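검색어를 입력하세요 검색 닫기

숫자 짝맞추기 나무 퍼즐, 자주 묻는 질문

2026/07/27 글 Eduardo Macapagal

엔스테드(Enstead) 장난감 대여실에서 가장 많이 나가는 물건은 기차도 공룡도 아닌 숫자 짝맞추기 나무 퍼즐입니다. 가장 많은 문의를 받는 물건이기도 합니다. 전화로 같은 대답을 하다 목이 쉬어서 글로 옮깁니다. 대여 절차는 맨 뒤에 있으니 급하신 분은 바로 내려가셔도 됩니다. 저는 서운해하지 않습니다. 조금만 합니다.

어떻게 노는 퍼즐인가요?

그림 조각, 숫자 조각, 점 조각을 옆으로 이어 한 줄을 만듭니다. 그림 속 물건을 세고, 그 수에 맞는 숫자를 찾고, 점이 같은 수만큼 찍힌 조각을 붙이면 됩니다. 어른은 설명을 듣고 "아, 쉽네" 하신 다음 8과 9 사이에서 한참 머무르십니다. 작은 점이 여러 개 모여 있으면 누구나 손가락으로 짚어 가며 세게 되어 있습니다. 부끄러운 일이 아닙니다.

몇 살부터 할 수 있나요?

나이로 딱 자르기는 어렵습니다. 조각을 입에 넣는 시기가 지났고, 다섯까지 소리 내어 셀 수 있으면 시작해 볼 만합니다. 셋 다음에 일곱이 나오는 아이도 괜찮습니다. 다만 그 경우에는 퍼즐보다 보호자의 표정 관리가 더 중요합니다. 한숨 소리는 아이들이 숫자보다 먼저 알아듣습니다.

처음부터 1에서 10까지 다 꺼내야 하나요?

그러지 마세요. 조각을 한꺼번에 쏟으면 아이는 신이 나고, 그 신나는 일이 그대로 놀이의 전부가 됩니다. 처음 며칠은 1부터 5까지만 꺼내고 나머지는 판에 그대로 두세요. 작은 수가 손에 익으면 6부터 10까지로 넘어갑니다. 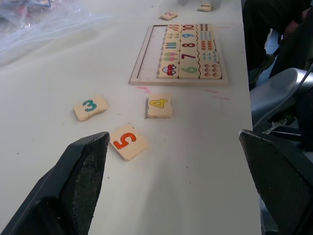
반씩 나누어 하면 치우는 시간도 반으로 줄어듭니다. 꺼낸 조각은 그림끼리, 숫자끼리, 점끼리 모아 놓고 시작하는 편이 편합니다. 아이가 굳이 섞고 싶어 하면 섞게 두세요. 어차피 섞습니다. 익숙해진 아이에게는 판에서 숫자 조각 하나만 빼고 "여기 누가 살았을까?" 하고 물어보는 놀이도 잘 통합니다. 저희 대여실에서는 한동안 이 놀이만 했고, 저는 아직도 빈칸을 보면 누가 살았는지 궁금합니다.

숫자를 거꾸로 놓는데 고쳐 줘야 하나요?

6과 9는 뒤집으면 서로가 되는 숫자입니다. 어른들이 그렇게 만들어 놓고 아이 탓을 하면 안 되지요. 틀렸다고 말하기 전에 옆에 붙일 그림을 같이 세어 보세요. 조각의 이음매가 잘 물리는지 보는 것도 도움이 됩니다. 마주 앉으면 보호자 눈에는 맞고 아이 눈에는 거꾸로인 일이 생기니 같은 쪽에 나란히 앉으시길 권합니다. 옆구리에 앉아 있다 보면 무릎에 올라오는 것까지는 저희가 책임지지 않습니다.

그림이 뭔지 모르겠습니다. 정답이 있나요?

자동차나 아이스바 모양은 다들 금방 알아봅니다. 문제는 막대처럼 생긴 것들입니다. 파란색과 초록색으로 나란히 선 그림을 두고 연필이라는 집이 있고, 울타리라는 집이 있고, 국수라고 끝까지 우긴 집도 있습니다. 세는 데는 지장이 없으니 집집마다 부르고 싶은 대로 부르시면 됩니다. 국수라고 한 아이가 제일 빨리 셌습니다.

수 세기를 정말 배우나요?

이 퍼즐을 빌려 간 뒤 아이가 100까지 세게 되었다는 감사 편지를 받은 적이 있습니다. 퍼즐은 10에서 끝나므로 나머지는 그 댁의 공입니다. 저희가 기대하는 것은 그보다 소박합니다. 그림도, 글자도, 점도 같은 수를 나타낼 수 있다는 것을 손으로 만져 보는 정도입니다. 하루에 10분이면 넉넉하고, 아이가 일어나면 끝난 것입니다. 앉혀 놓고 한 줄만 더 하자고 조르는 쪽은 늘 어른입니다.

조각은 어떻게 닦나요?

물기를 꼭 짠 천으로 닦고 바로 마른 천으로 한 번 더 닦으세요. 그늘에 펼쳐 두었다가 다 마르면 판에 넣습니다. 물에 담그지 마세요. 식기세척기에도 넣지 마세요. 이 문장을 굳이 쓰는 이유는 짐작하시는 대로입니다. 불은 조각은 판에 들어가지 않고, 저희 선반에는 그렇게 은퇴한 퍼즐이 두 벌 있습니다. 판 안쪽 모서리에 낀 과자 부스러기는 마른 칫솔로 털면 나옵니다. 그 칫솔은 다시 쓰지 마시고요.

조각이 하나 없어졌습니다.

우선 소파 틈을 보세요. 다음은 냉장고 밑, 그다음은 아이의 장화 속입니다. 그래도 없으면 연락 주세요. 한 조각 잃어버렸다고 벌금을 받지는 않습니다. 대신 어느 숫자의 어느 조각인지 알려 주셔야 합니다. "점 있는 거요"라고만 하시면 찾아 드릴 수가 없습니다. "7의 그림 조각" 정도면 훌륭합니다.

두꺼운 종이로 대신 만들어도 되느냐고 묻는 분도 계십니다. 됩니다. 조각을 종이에 대고 따라 그리려면 원본이 있어야 한다는 사소한 문제만 해결하시면요. 저희에게 여벌이 있으면 본을 떠 드립니다.

돌려줄 때 순서대로 맞춰 놓아야 하나요?

그래 주시면 감사하고, 안 그러셔도 받습니다. 다만 빠진 것이 없는지는 판에 다 끼워 봐야 알 수 있습니다. 봉지에 담아 오시면 제가 접수대에서 맞추는데, 뒤에 줄이 길수록 6과 9를 더 자주 헷갈립니다. 보고 웃으셔도 됩니다.

형제가 둘인데 싸우지 않을까요?

싸웁니다. 한 아이는 그림을 맡고 한 아이는 숫자를 맡게 하면 잠깐 평화가 옵니다. 점은 보호자 몫입니다. 큰아이가 동생 것까지 맞춰 버리는 집이라면 큰아이에게 문제를 내는 역할을 주세요. 권력을 쥐면 의외로 너그러워집니다. 전부 그런 것은 아닙니다.

퍼즐이 너무 쉬워졌대요. 다음은 뭔가요?

바로 반납하지 마시고 한 번만 더 써 보세요. 숫자 조각을 뒤집어 놓고 하나씩 고른 다음 그 수만큼 집 안 물건을 모아 오는 놀이가 있습니다. 숟가락이 열 개 모이면 설거지가 생긴다는 단점이 있습니다. 조각 두 개를 골라 어느 쪽이 더 큰지 맞히는 것도 좋습니다. 그것도 시시해지면 선반 맨 위 칸의 더하기 퍼즐로 넘어가세요. 10월까지는 대기가 약 60명이니 미리 이름을 올려 두시는 편이 낫습니다.

대여는 어떻게 하나요?

엔스테드 대여실 접수대에서 회원 카드를 보여 주시면 됩니다. 퍼즐의 대여 번호는 123번입니다. 기간은 2주이고, 기다리는 분이 없으면 한 번 연장할 수 있습니다. 연장은 전화로도 되지만 반납은 전화로 안 됩니다. 시도하신 분이 계셔서 적어 둡니다. 다켓브리지(Darketbridge) 쪽에 사시는 분은 그쪽 반납함에 넣으셔도 되는데, 투입구가 좁으니 판을 세워서 넣고 조각은 따로 주머니에 담아 입구를 묶어 주세요.

여기 없는 질문은 접수대에 쪽지로 남겨 주세요. 모이는 대로 이 페이지에 덧붙입니다.

마지막 업데이트: 조각 닦는 법과 반납함 안내를 고침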